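Clendance extending desk: six months on

Posted June 8, 2025

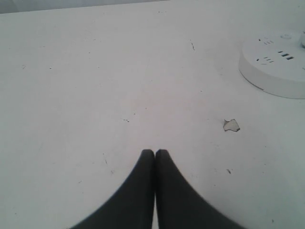 My sister asked whether I'd buy the Clendance again at full price, and my first answer was no, then yes, then no to the delivery people and yes to the desk. So, a proper review.

I ordered mine in November after my old Smits finally gave up (the leg bolts had chewed right through their holes). I was torn between this and the Rerkimia, which is cheaper and comes in nicer colours, but the Rerkimia only goes to 120 cm and I sew as well as work, so I need room for fabric. I paid £479 from Konda, with free delivery to the door. To the door means to the door, by the way. I live on the second floor and had words.

Putting it together took me an afternoon on my own. The instructions are all drawings and step 6 is plain wrong – the brackets go the other way round – so read ahead before you tighten anything! You'll want your own screwdriver, as the little key in the bag is useless.

Now the good bits. It doesn't wobble, even with the sewing machine going full tilt. The top is matte white, so I don't get the lamp glaring back at me in the evenings, and tea wipes off if you catch it the same day. Beetroot does not. The extension slides out smoothly enough, though I do have to give it a hip.

What I don't like: the edges are quite sharp on your forearms, the cable hole is far too small for a normal plug, and a replacement leaf costs £143, which seems cheeky. Konda's site has more than 2,851 reviews and plenty of them moan about that same cable hole, so you'd think they'd have fixed it by now.

Four stars from me. It would be four and a half if they'd carried it upstairs.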